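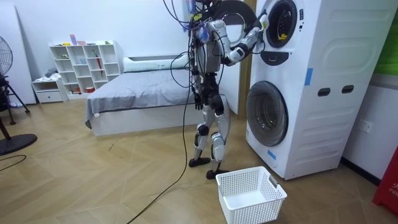
Stacked laundry unit in a small bedroom with a wooden floor. Upper door open.

Print this page | E-mail this page

Hasness Isolation Base for Stacked Laundry Units

Product code: HAS-489
Supplied by: Wimirlow
Price: $259 per base, GST included, freight extra

The Hasness is a two-layer isolation base for stacked washers and dryers installed over suspended timber floors. It reduces structure-borne vibration during the spin cycle and spreads the load of the appliance feet across more than one floorboard. It is suited to flats, studios and converted rooms where the laundry shares a wall or a floor with a sleeping area.

Construction

The upper layer is a rigid tray in powder-coated aluminium with a shallow lip on all sides. The lower layer is a moulded rubber mat, colour charcoal, bonded to the tray at the factory. Overall height is 50 mm. The two layers are not sold separately and should not be prised apart for cleaning.

The lip holds minor drips only. The base is not a safe tray and has no waste outlet. Where the plumbing code requires a drained tray, fit the tray first and ask Wimirlow for the narrow version of the base, which sits inside it.

Floor preparation

Check the floor with a straight edge before delivery. Deviation under the base must not exceed 2 mm. Cupped boards should be sanded or packed with a full sheet of fibre cement; do not shim individual corners. Oil-finished floors can be marked by rubber over time, and the protective film (included) should be left in place on these surfaces. Do not glue or screw the base down, as a fixed base transmits vibration through the fasteners. 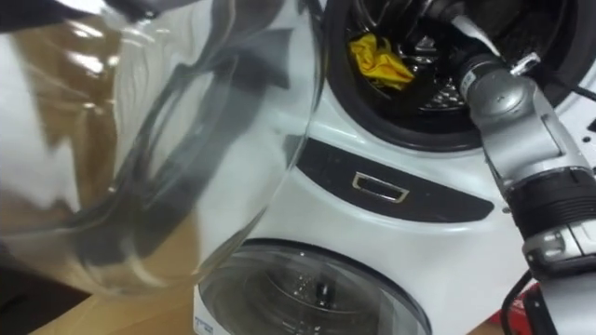 White front loader, two round openings, one above the other. Clear glass vessel in front.

Installation

1. Isolate power and water. Remove the upper appliance if it was stacked on site.
2. Position the base with the arrow on the underside facing the wall. Leave clearance at the rear for hoses.
3. Lift the lower appliance onto the tray. Two people are required. Do not walk it up over the lip.
4. Level the appliance using its own feet and tighten the lock nuts.
5. Refit the stacking kit and upper appliance to the manufacturer's instructions.
6. Run an empty spin at the highest speed. Check level again and adjust.

Transit bolts must be out of the drum before step 6. Most vibration complaints referred to our service desk are traced to bolts left in, and the remainder mostly to loose lock nuts.

Compatibility

Fits most standard-width front loaders. Not suitable for top loaders. Earlier Nomby bases use a different mat profile and cannot be combined with the Hasness under one stack. Single-cabinet units with both drums in one body may be used provided the feet sit fully inside the lip.

Care

Wipe with a damp cloth and neutral detergent. Keep bleach and petrol-based cleaners off the rubber. Inspect the bond line each June or whenever the appliance is moved.

Technical enquiries: Faustine Lacroix
Trade accounts: Mwangi Makokha

Print this page | E-mail this page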